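Moving the Order Records of a Small Company to a Shared Database
Student project report, 29 June 2026
Course: Business Information Systems

1. Background

Our project partner was Stondach, a small company that sells spare parts for garden machines. Until February the company kept its orders in spreadsheets on separate computers. When a customer called, the office worker had to open several files to find one order. Sometimes two files showed different prices for the same part.

The task of our group was to choose a shared database, move the order records into it and write a short guide for the staff.

2. Choice of the system

We compared two products, Sirkance and Gondus. Both of them can run in the browser and both can import spreadsheets. Gondus has better reports, but its user rights are difficult to set up. The company has no own IT person, so we decided for Sirkance – the simpler one.
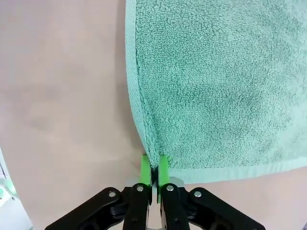
Did all the old records have to be moved at the same time?
It was enough to start with the open orders. The closed orders stayed in the old files for three more weeks and were moved after the staff had learned the new screens.

3. Moving the data

Before the import we cleaned the customer list. We found 51 double entries, most of them caused by different spelling of the same street or company name. The customer Ondieki, for example, was saved with two different phone numbers, and the office had to call to learn which one is valid.

The first import failed, because the date column used two formats. We changed all dates to one format and repeated the import on a test copy. The second import ran without error messages, but seven orders had no delivery address. We added them by hand.

4. Training and results

Five employees took part in the training. They learned how to search an order, change its status and print a delivery note. The search was easy for everyone. The status field made more questions, so we wrote a separate page for it in the guide.

The backup still has to be started manually every evening. We wanted to make it automatic – the time was too short for this. The settings we tried are listed in the appendix, together with the import template.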